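Nelldale Home Visit Kit: Readiness Checklist, with Comments
For community health workers visiting mothers and babies
Last looked over 15 Feb 2026

Please go through this before you leave the health post. I know most of you could pack the bag with your eyes closed, and I say that with real affection, but the July round showed us that even experienced hands leave something on the shelf.

1. Baby scale
Set to zero on a flat floor, sling clean and free of frayed stitching.
Comment: Passed. The Medcombe bag scales were fine, though one sling has a loose loop and has gone for mending. Please don't knot it back together yourselves, however neat your knots are!

2. Thermometer
Reads clearly, spare battery packed, tip wiped before and after each baby.
Comment: Passed. Two spare batteries per bag from now on.

3. Visit cards and growth charts
Enough blank cards for the day, last visit's notes read through beforehand.
Comment: Needs work. We have 389 families on the register and only 350 printed charts, so the Vosta side will run short until the next printing. Share where you can, and keep the milestone page (head control, rolling, sitting) for babies under one year.

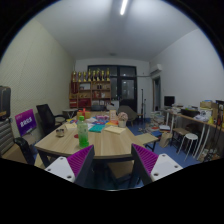 4. Hand washing supplies
Soap, clean towel, sanitizer within its date.
Comment: Passed, with thanks to whoever labeled the towels.

5. Referral slips
Pad of slips in the front pocket, clinic phone number written inside the cover.
Comment: Needs work. The number in 7 of the pads is the old one. Cross it out and write the new one in nice large figures, as mothers often copy it down from us.
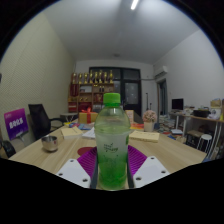
While you have the pad open, check too that the carbon sheet is the right way up. It sounds like a small thing, but a blank copy means the family goes to the Siddiqui clinic and we have no record of why we sent them.

6. Your own comfort
Drinking water, hat, comfortable shoes, phone charged.
Comment: Not scored, but please do look after yourselves on the long lanes.

Sign the bottom of the sheet and leave it in the tray by the door.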